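Leave One Drawer Without a Plan

By Merike Pärn
March 27, 2026

My neighbor Ayana Negussie has labels on everything in her kitchen. When I visit her, I find the sugar without asking. I admire this, and still I want to speak for the drawer which has no label.

In my home we are 4 people, and the scissors are the thing we ask about most. For years I believed that every object must have its own place, with a divider and a small sign.
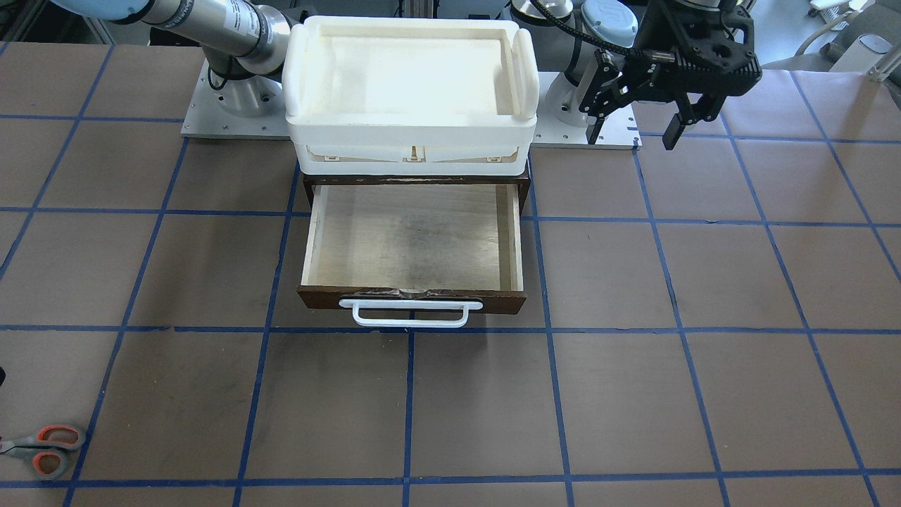
I bought dividers two times. Both times they made the drawer so narrow inside that my family put the scissors on the windowsill, and the dividers held old batteries. A shallow wooden drawer with a plain floor served us better. You pull it, you look down, and you see what you have.

My second opinion is about the top of the cabinet. People put a tray there and call it storage. I think a tray is for carrying. If it stays full for a week, it has become one more drawer, only without a front.

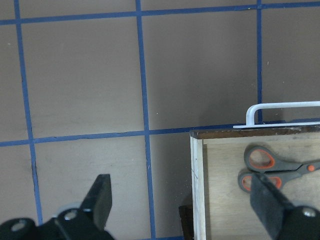 Ayana says that my method is good only for people who own little. Maybe she is right. But I ask her to try it with one drawer, the one she opens most often, and to keep in it nothing that she did not use in March.

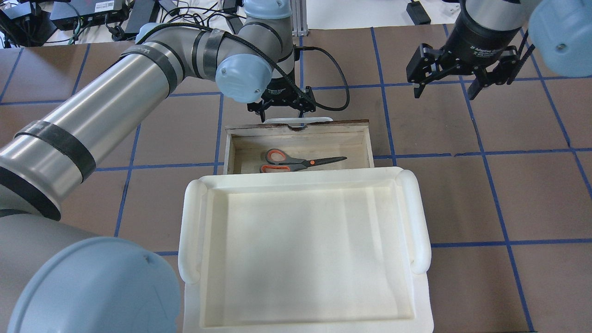
Scissors in the open drawer, with the empty white tray in front.

She has promised to try it after she finishes painting her hallway.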